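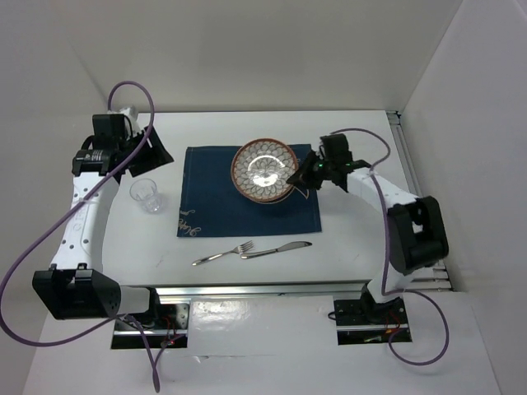
Plate on a navy napkin on the white work surface, white walls on three sides

From: Prudby
To: Sarncombe tableware list
Date: January 27, 2018
Subject: Re: White surroundings for plates

Shih-chieh Liu wrote:
> I'm sold on all-white for looking over plates. White top, white back,
> white sides. Every chip on the rim shows up. I went through 84 of the
> Griment dinner plates that way in August and sent 9 back. Hsu wants to
> do the whole 3000 the same way. Any reason not to?

I can think of a couple. Did you look at those 84 on anything else first? If you didn't, I don't see how you know the white found the chips. You may just have been paying more attention than usual – I would too, with a new table.

Walls on both sides and the back do cut down on clutter, I'll give you that. But a pale plate on a white top is the case I'd worry about, and most of the Griment range is pale. I tried a white board here and missed 3 hairline chips that I found later with a thumbnail. A gray dish towel did better.

Before Hsu commits to the full lot, put your 9 rejects back in the stack, have somebody else go through it on white, then again on gray. If white wins I'll say so on the list.

Also, which lamp are you using? You left that out, and I suspect it matters more than the walls.

Prudby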